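Category: Hand-Held Grippers / Care and Spare Parts

2021-03-28, by the Vernstead product desk

Braketis Pad and Pin Service Kit for two-finger hand-held grippers

The Braketis kit is made for people who use a hand-held gripper every day and want to keep it working without sending it away. It contains the parts which wear first: the gripping pads, the linkage pins and the small screws of the finger tips. Vernstead has packed this kit for its customers since the first Alon gripper was sold, and the present version fits also the grippers of other makers, if the dimensions given on this page are the same.

Please read the page to the end before you order. Most of the kits which come back to us were not defective. They were ordered in the wrong width, or the customer needed only pads and bought the full kit.

What is in the box

Gripping pads, two pairs, dark blue, self-adhesive back
Linkage pins with cap, steel, 5 pieces
Retaining rings for the pins, 7 pieces
Tip screws with thread lock already applied
One pin driver with plastic handle
One tube of dry lubricant
Printed instruction card

Order number of the full kit: 3371. The pads can be ordered separately under the same number with the letter P at the end. The pin driver is not sold alone.

Which gripper it fits

The kit fits grippers with two fingers, where each finger is carried by a linkage arm and the arm is held at its lower end by a removable pin. The pad must be 19 mm wide. Measure the bare metal of the finger and not the old pad, because an old pad spreads at the edges and gives a wrong reading. For the older Alon gripper with riveted arms, only the pads can be used. The rivets must not be drilled out at home. For this work, please contact our service bench in Hinojosa.

If your fingers have a pad which is molded in one piece with the tip, this kit is not suitable and we have no replacement for it at this time.

When the pads should be changed

The surface of a good pad feels slightly sticky when you press a clean thumb on it. When it feels smooth like paper, the pad still closes on hard objects, but thin and soft objects begin to slide. Customers usually notice it first with clothing. A shirt collar is thick and forgives a lot, while a single layer of knit fabric shows the problem early.

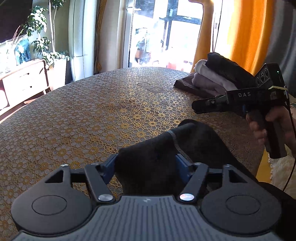 Pads are the part which decides how a gripper behaves with soft goods, and for this reason we recommend to test every new pair on cloth before the gripper goes back to work. Take a sock or another small knit piece, close the fingers on it and lift it from the table. The dark blue pads should press into the sides of the fabric, in the way they do on the black sock, and the fabric should stand or hang freely between them without any metal touching it. If one side of the fabric is flat and the other is bunched, the pads are probably not at the same height. Remove the lower one while the adhesive is fresh and place it again. After one hour the adhesive has set and the pad will tear when you pull it.

Changing the pads

1. Switch off the gripper and disconnect the cable, if your model has one.
2. Open the fingers fully and lift one corner of the old pad with a fingernail or a plastic card. Do not use a knife.
3. Clean the metal with alcohol and let it dry.
4. Put the new pad on the finger from the tip downward. Press firmly along the whole length.
5. Do the second finger in the same way, then close the gripper on a folded piece of paper and leave it closed for one hour.

Always change both pads together. A new pad opposite an old one pulls the object to one side, and many users then look for the fault in the linkage, where there is none.

Checking and changing the pins

Hold the gripper by its base and move one finger sideways with light force. A small movement is normal. If you hear a click, the pin or its ring is worn. The two lower pins carry most of the load and normally need to be changed before the others.

Push the pin out with the driver from the side of the ring. The cap of the new pin must sit flat on the arm. Put one drop of dry lubricant into the hole before you insert the pin, and wipe away what comes out. Oil and grease are not recommended. They collect lint from fabric, and the lint makes the joint stiff after a short time. They can also reach the pads and spoil the adhesive.

Make the same check on the second gripper if you work with a pair. The two do not wear equally, since most people use one hand more than the other.

Tip screws

The small screws in the hinged tip may be used only once. The thread lock on them is dry when delivered and becomes active when the screw is turned in. If you must take the screw out again, use a new one. Tighten it by hand until it stops. More force will break the head, and a broken screw in this place is difficult to remove.

Storage

Keep unused pads in their bag, flat and away from the sun. Do not leave a gripper closed for a long time on a thick object, as the pads take the shape of it. For longer storage the fingers should be a little open.

Delivery and returns

Kits ordered now are sent from Hinojosa. The separate pads in the narrow width are out of stock and will be available again in April. Unopened kits can be returned. If the bag with the pads was opened, we cannot take them back, but we will exchange a wrong pin size against the shipping cost.

For questions about fitting, please send us the pad width and tell us if the arms of your gripper are pinned or riveted. Without these two details we can only guess.

Contact | © Vernstead | Back to top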